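Two Fingers or Suction: a Gripper Comparison at Tarigan

Tarigan runs its bin picking tests in a carpeted room at the back of the Lorkitdale site. The engineer in charge of the gripper comparison asked that we leave job titles and names out, and agreed to talk between runs, with the arm stopped.

The question under test is narrow. Tarigan has one large arm and wants to know which of two end effectors should go on it for mixed items: a two-finger gripper from Umley or a suction cup from Govham. Each was given the same item list and the same bin. So far the log holds 1,030 attempts.

"We don't use one success rate," the engineer said. "We log the approach, the contact, the lift and the release separately. If you only record whether the item got out of the bin, you can't tell a bad grasp from a bad path."

The cup was run first. It did well on smooth, closed surfaces and poorly on toys with wheels and gaps. Of the attempts logged so far, 387 were made with the cup before testing moved to the fingers. The engineer considers that enough to rank the items and too few to say much about wear. "The lip on the cup was already losing its edge in February. I can't tell you how long the next one would last."

The fingers have a different set of problems. An item lying against a wall leaves no room for the second finger, and the controller has to choose between a steep approach and a push toward the center. Pushing was tried for one block of attempts and then turned off. "It moved the item we wanted and also three we didn't. The camera then had to look again, and the cycle time went up by almost 100 percent."

Asked about the camera, the engineer said that its position has been changed once, after reflections from glossy items produced false depth readings. Lowering the exposure helped. The scratched metal floor of the bin still gives noise in the point cloud, and that is now filtered by height.

Items are chosen for shape and surface and are not customer goods. The current set includes a toy motorcycle and an eggplant with a glossy skin. "A long item is easy if you take it across the middle. Take it near the end and it rotates as soon as it leaves the floor. Both grippers show that, the cup more than the fingers." 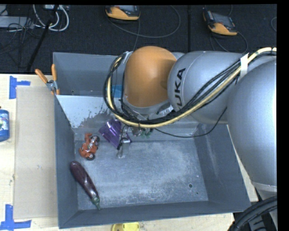
Cable routing took up more of the schedule than planned. The hose and the cables run along the outside of the arm, and the loop near the wrist has to be long enough for full rotation without reaching the bin walls. The first layout pulled tight at the limit of the last joint. The second was too loose and caught on the rim. "We ended up restricting the joint range in software. It costs us a few grasp angles. I would rather lose those than a cable."

The arm itself is a KUKA and is oversized for the work. The engineer does not regard this as a fault in the comparison, as both grippers were carried by the same arm at the same speed limit. It does affect access. A large wrist cannot follow a small finger into a corner, and grasp candidates there are often rejected for collision before the gripper is even considered.

No decision has been made. The remaining runs will repeat the hardest items with softer finger pads, using the same bin and the same height filter. Umley has supplied two pad materials, and the engineer expects the firmer one to hold up longer. "After that we look at the release data, which I haven't opened yet."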